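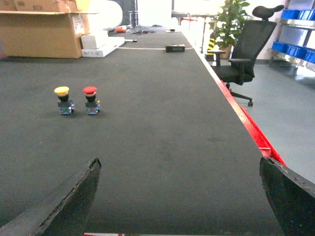
Mukberg dumpling

The Mukberg dumpling is a boiled dumpling of potato and semolina with a filling of stewed plum, served either as a sweet dish or beside roast pork. It is named after the market town of Mukberg, where it was sold from street stalls during the plum harvest. Similar fruit dumplings are found across central Europe. The Mukberg type differs from most of them in its size, its use of semolina in place of part of the flour, and the crumb coating, which is fried in lard.

Name

The dish is called a "stone dumpling" in older household books, a term that refers to the plum stone left inside. The present name came into general use after the cookery writer Erzsébet Vincze included it in her collection of regional recipes. In the villages to the north the same dumpling is called a Gál, after a family of bakers.

Preparation

Floury potatoes are boiled in their skins, peeled while warm and passed through a sieve. The mash is left to cool completely before semolina, flour, egg yolk and salt are worked in. A dough made with warm mash takes up more flour and becomes heavy when boiled. The dough is rested for half an hour, rolled to the thickness of a finger and cut into squares.

The plums are stewed briefly with sugar and cinnamon, then drained. One plum is placed on each square and the corners are drawn up and sealed. A finished dumpling weighs 147 grams before cooking. Dumplings are lowered into salted water kept just below the boil and are ready a few minutes after they rise to the surface. They are then rolled in breadcrumbs browned in lard or, in later recipes, butter.

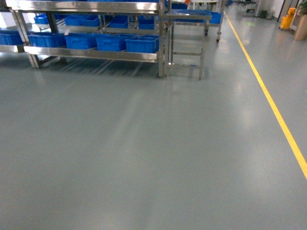
The stewing liquid is reduced to a syrup and poured over at the table. When the dumpling accompanies meat, the syrup is left out and the sugar in the filling is halved.

Variants

The Holtell variant replaces the plum with dried apricot soaked in tea. It is smaller and is usually steamed — a method that gives a firmer skin and allows the dumplings to be kept overnight. Hanan Ghanem has described a version made with dates and orange peel, in which the crumbs are mixed with ground almonds.

A version without egg is also known. It relies on a larger share of semolina and needs a longer rest, up to two hours, to prevent splitting in the water.

Disagreement exists over whether the stone should be removed. Vincze leaves it in, on the grounds that the fruit holds its shape. Yolanda Espinoza removes it and fills the hollow with a sugar lump, and most printed recipes now follow her.

Serving and storage

Two dumplings are a normal portion as a sweet course and one as a side dish. Soured cream is a common addition in Mukberg itself but is rare elsewhere. Uncooked dumplings can be frozen on a floured tray and boiled from frozen, with the cooking time increased by a third. Cooked dumplings do not freeze well, as the potato turns watery on thawing. Leftovers are sliced and fried the next day, and in December they are often eaten this way with poppy seed.

See also

Potato dumpling
Semolina pudding
Plum butter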